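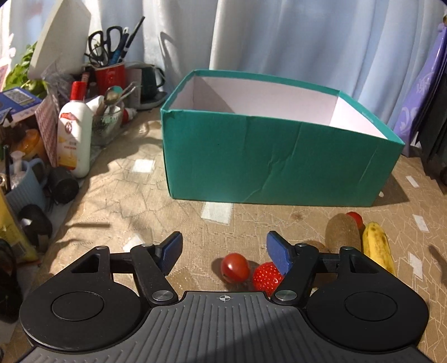
Sun 27 October
By Lilian Ogola

Twenty minutes before the first pick and Rhodri Phillips is on his knees with a hex key. Six pivot screws on the gripper arms, and he does every one by hand. No power driver. Snug, then back a touch.

"Too tight and the fingers drag," he says. "Too loose and they meet in a different place each time. Then your data's rubbish and you don't find out till August."

He learned that one in August.

The tool is a Castard, the hand-held kind. You hold it, you squeeze, you do the job yourself, and what it records goes off to teach an arm that has never seen your kitchen. Kalell, the small firm Phillips works for, keeps three of them going. Keeping them going is most of his week.

Fingertips first. Blue rubber pads, wiped with a damp cloth, left to dry, then pinched between finger and thumb to feel for hard spots. A pad gets 800 grasps and then it's off, whatever it looks like. The log for this tool says 261. Plenty left. He still gives them a tug.

Then the gap. Open the fingers all the way, check both sides sit the same distance from the little white cross on the body. If one hangs back it is nearly always grit in a joint - crumbs, usually, or fluff off a tablecloth.

And the table. White tape marks on the cloth so the box goes back where it went last time. Open teal box, toy-sized jobs: tomato, strawberry, kiwi, banana. The clutter on the left stays put. Kettle, scissors in a red cup, bottles, a jar of utensils. Mirta Villalba plans the sessions and won't have it tidied.

"People's tables look like that," she says. "Clear it and the arm only learns clear tables."

Cherry tomatoes are the awkward ones. Small, round, off they go. Villalba has operators come in low and slow, fingers either side, and close without lifting the wrist. Bananas are easy, she says, untill they lie flat against something.

The sun is a nuisance too. It comes in past the curtain and catches the rim of the box, and the camera doesn't care for it. Phillips wants a thicker curtain. Villalba says no, same reason as the kettle. They have had this out before and will again.

Last check is the dull one. Open, close, open, close, twenty times, listening. A click means a screw. A squeak means a pad has slipped on it's seat. Today there is neither, so he writes the date in the log, hands the tool over and goes to find the next one, which squeaks.

14 comments
Shared 20 times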